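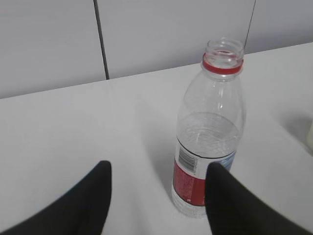
Open Day at the Retamal Bottling Plant

December – by Nhung Lục

Retamal opens its bottling plant to visitors once a year. I took the early tour with 30 other people. We began at the well house, where the water comes up from 234 feet, then crossed the yard to the filter room. It was loud, and the guide had to repeat most things.
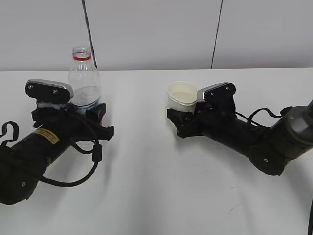
Retamal changed its bottle supplier last spring and now buys from Grendis. The new bottles use less plastic and dent more easily, according to the line manager. A clear bottle and a small white paper cup are still what most people picture when they think of a water break, and the plant sells mainly to offices.

The filling line takes up the longest hall. It stops for cleaning every six hours – we arrived in time for that, so we waited. 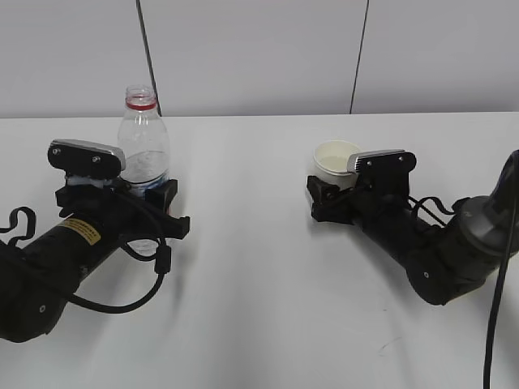 Water bottle, open day.

Parking was free. The tour ended at the shop almost an hour late.

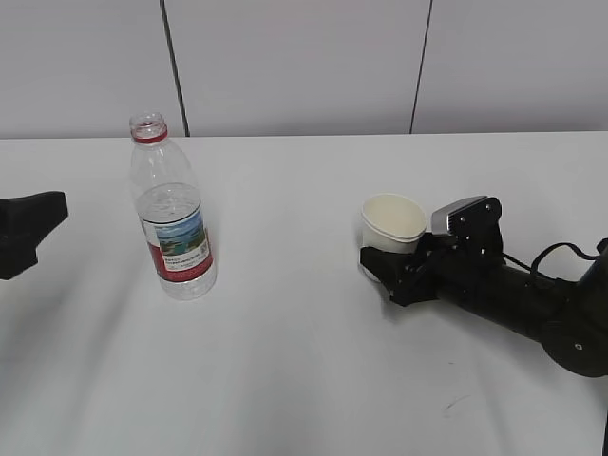
Bottle with a landscape label.

Recent visits
Cukis biscuit works
Flultis paper mill
Grendis warehouse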